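About Leltness

Leltness began with a kettle and a shared feeling that we were all rushing past our own lives. We run gentle courses on habits, rest and the ordinary business of looking after yourself, and we've been doing it from the upper floor of a former bakery in Trorkport for longer than any of us planned. The bakery smell has gone, sadly, but the big front windows are still here, and in the mornings the light comes right across the mats and makes even the coldest November session feel like something worth getting out of bed for.

We should say early on that we are not a gym, and we're not a clinic either (please do see your doctor about anything that worries you!). What we offer is closer to an evening class with very good biscuits. People come to us when they're tired, or when the children have left home and the house has gone quiet, or when they've bought a lovely new journal and written in it twice. We have all done that last one. There is a shelf of them in the office.

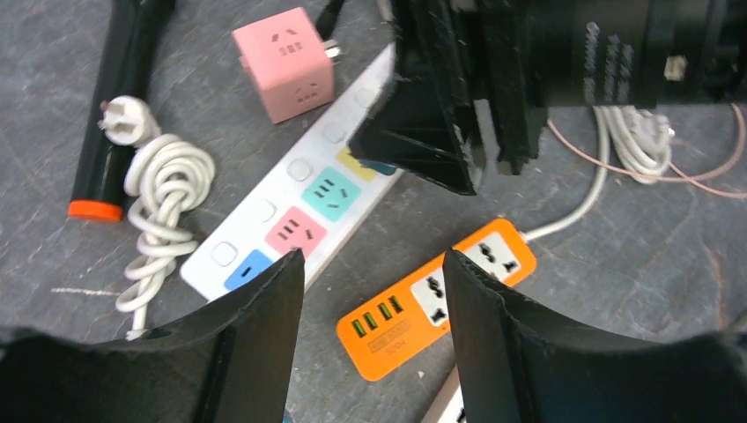

Our main course is called Haston, after the lane where we used to hold our walking groups before we had a room of our own. It runs for 5 weeks, one evening a week, and each evening lasts 2 hours with a proper break in the middle. We start with sleep, as so much else seems to hang on it, and we spend the whole of that first evening on the last hour before bed: what you eat, where the phone goes, how warm the room is, whether you're lying there going over tomorrow's list. After that we move on to mornings, then to movement, then to the people around you, and we finish with an evening we call Leftovers, where the group chooses. It has been everything from breathing exercises to how to say no to your sister about Christmas.

We keep the groups small enough that everyone gets to talk, and we never make anyone talk. Some of our regulars barely said a word until their third evening and now we can't get them to go home. You'll be asked to choose one small thing to try between sessions, and we do mean small. A glass of water by the bed counts. So does sitting on the back step for the length of a cup of tea without picking anything up. If you come back and say it didn't happen, that's fine, and we'll have a chat about making it smaller still.

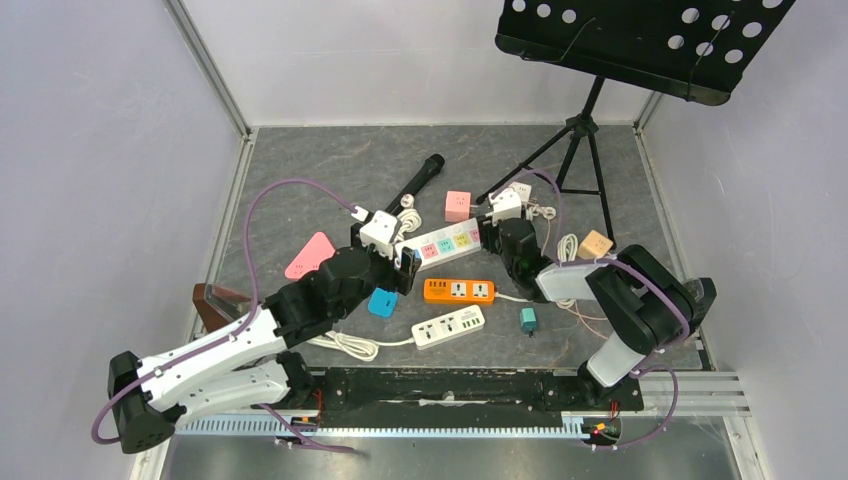 A white plug adapter held over a power strip with coloured socket panels

Then there are the Juhász mornings, which are drop-in and a good deal looser. The name belongs to the family who had the bakery, and it's still painted over the side door, so when we were looking for something to call them it seemed only polite. The door opens at half past nine. There's slow stretching first, on mats or on chairs, whichever your knees prefer, and afterwards we put the big pot of tea out and people bring whatever they're working on. We've had knitting, tax returns, a half-written wedding speech and a great many crosswords. You pay what you can into the tin by the stairs and we don't look.

Over the years 456 people have finished the Haston course with us, and a fair number of them have come back to do it again, which pleases us more than we can say. Habits slip. A new job comes along, or a baby, or a wet February, and the early nights are the first thing to go. We'd love you to think of Leltness as somewhere you can come back to without feeling you have to explain yourself at the door.
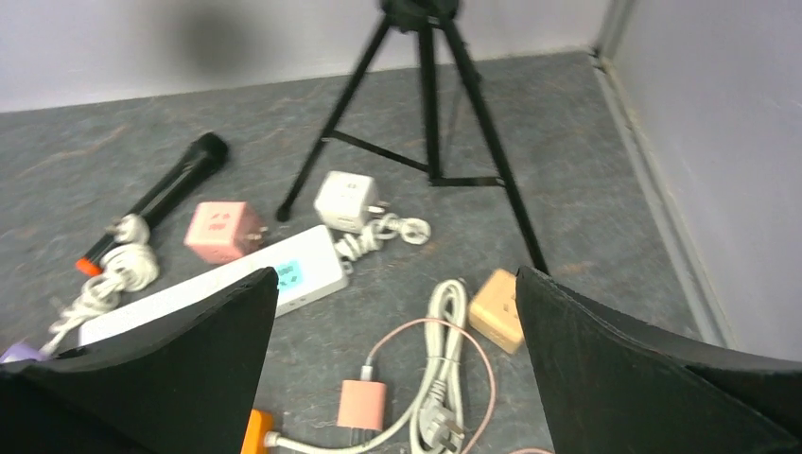

Maybe we could let one of our course-goers have a word here, from the card she left on the noticeboard: "I came for the sleep evening and only meant to stay for that. I'd been trying to change everything at once every new year since I was thirty, and then feeling rotten by the end of the month. I do one thing now. I walk to the post box after supper, even if I've nothing to post. My husband has started coming too, and we've talked more on that walk than we had all last year."

If you'd like to join us, the next Haston dates are on the Courses page, and you can book by email or by putting your head round the door on any Juhász morning. The stairs are steep, so if they'd be difficult for you, do let us know beforehand and we'll set up downstairs in the old shop instead. Wear something comfortable, bring a jumper for the lying-down part, and have a biscuit when you get here.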